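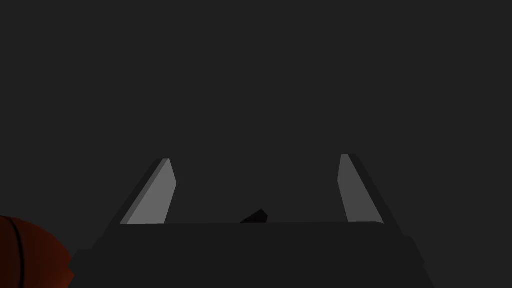

2 min read

The church at Prukport had a speaker coming, and my mother had already paid for my lunch, so I went.

I should say I had stopped believing most of it by then. I still liked the hymns. I liked the coffee less. I sat at the back near the coats, where a person can leave without being prayed over.

The speaker had come from Wora, and her talk was on grief and what God does with it. I have heard a few of these. The sad part comes first, then the light through the window, then the basket goes round. The basket had a goal on it that day, 4,000 for the roof, written on an index card.

She told us that after her husband died she drove to Berge in the middle of the night, 60 miles, and parked outside the house where they had first lived. She sat there until a man came out in his robe and asked if she was lost.

"I waited for something," she said. "I want to be clear that nothing came."

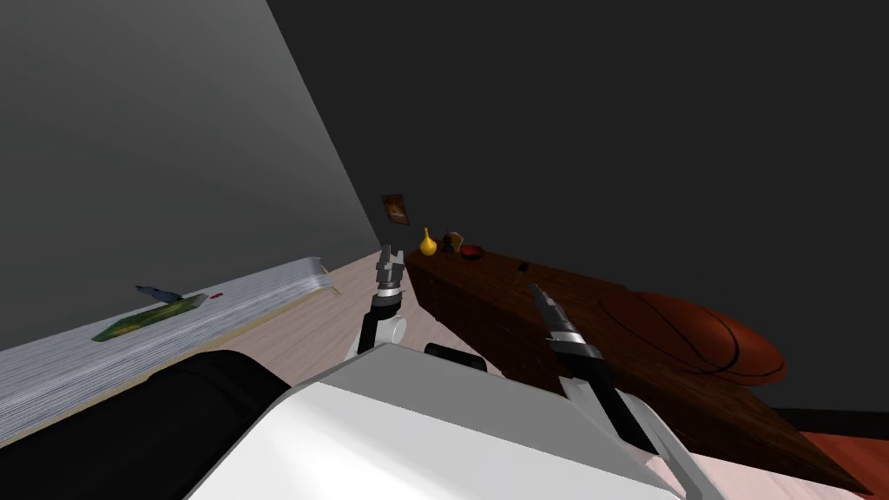 My mother shifted in her seat. The pastor looked at his shoes. I waited for the turn, for the bird on the fence or the song on the radio, and I had my face ready for it.

She turned a page. The man in the robe had asked her in, she said, and she had said no. She drove home. In April she sold the car for 220 dollars. Then she thanked us and sat down.

There was some clapping, the careful kind. The pastor got up and explained that the man in the robe may well have been an answer. I thought that was a bit much - the poor man had only wanted to go back to bed.

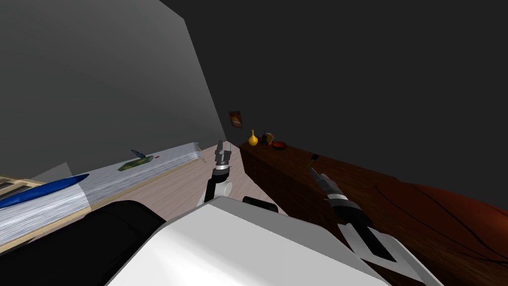
Last updated: Fri 19 July

At lunch I ended up across from her. Sader Hall has long tables and you take what chair you can get. I asked if it bothered her, what the pastor had said.

"He has to say something," she said. "It's his roof."

I asked why she still came, then, and why she talked to rooms like ours. I wasn't kind about it. She buttered her roll right out to the crust.

"I don't know that I've stopped waiting," she said.

I didn't think much of that as an answer, and I told my mother so in the car. My mother said I had potato salad on my sleeve. She had put twenty dollars in the basket, and when we reached the light by the bank she asked me whether I'd come again next month. I said I'd see.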